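Search questions, parts, error codes... Go

Gripper lets go of cans on the way to the shelf, but only sometimes

Asked in Arms and Grippers
20 votes | 1,296 views | 2 answers

Hello everyone, and thank you in advance for reading all of this, because I tend to go on. I have been building a simulated shelf-stocking job in Clidier as a practice run before anything real gets bolted down at Stiscombe, where I help out with the stockroom. The arm picks groceries out of a cardboard box and puts them on a shelf. Simple enough, or so I thought in July when I started!

My trouble is with dropped cans. The pick looks lovely every time, the lift is fine, and then somewhere between the box and the shelf the can slides down through the fingers and lands on the floor. Light packages never do it. On Sunday I ran the same can all afternoon with nothing changed between runs and it dropped on some trips and held on others, which is the part that is driving me up the wall. The log says "grasp OK" right up to the end, even with the can lying on the tiles.

I have already raised the friction on the finger pads (helped a little, then things started sticking to the fingers at the shelf, so I put it back). I am using the Gulyás grasp script with its stock settings. Before this gets anywhere near a real arm with people walking by, I would dearly like to know why it thinks it is still holding something.

Answer 1 (14 votes, accepted)

Oh, I remember this one, and you have my sympathy! I lost the better part of a month to it. I think you have two separate problems sitting on top of each other, so let me take them one at a time.

First, the "grasp OK" message. As far as I know the stock script checks the grasp once, when the fingers stop closing, and then carries that answer along for the rest of the trip. It has no idea the can is gone. You want to keep checking finger position during the whole move, and if the fingers close up further than they should, stop the arm right there. Please don't let it carry on to the shelf and open up as though all is well. On a real arm, that same habit means a can on the floor and the machine still swinging around.

Second, the slipping itself. Short, wide cans are the worst for this, in my experience. If the pads meet the can a bit too high or too low, it can rock, and a quick turn at the wrist finishes the job. Slow the turn way down, grip closer to the middle of the can's height, and see whether the good runs and bad runs even out. I would also look at your physics time step. Mine was too coarse, and cutting it to a quarter (so 4 steps where I had one) took care of most of the random part.

My own setup is close to yours, tuna and all.
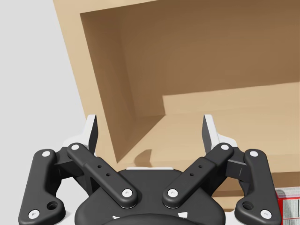
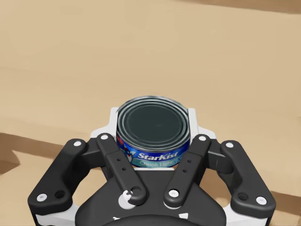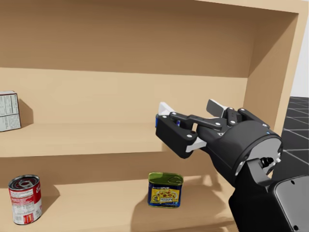

Answer 2 (2 votes)

Had drops with the Fleltard pads, never found the cause. Turned the grip force up and it went away. You might try that first, it only takes a minute. Not sure it would be kind to a thin carton though, so maybe set it per item.

Comments (2)

Thank you both so much! The finger check is in and it now stops when it loses the can, which already lets me sleep better. Still working on the slipping. I halved the wrist speed and will try the time step next.

Glad to hear it. Do test the stop with the arm at full reach too, mine overshot a good bit there before I changed the braking.

Share this question | 4 shares

Related questions
Arm stops short of the back of the shelf
Fingers pass straight through thin boxes in Clidier
Where do I set grip force per item in the Gulyás script?
Emergency stop works in simulation but leaves the gripper open
Best way to log dropped items overnight
Cans tip over when the fingers open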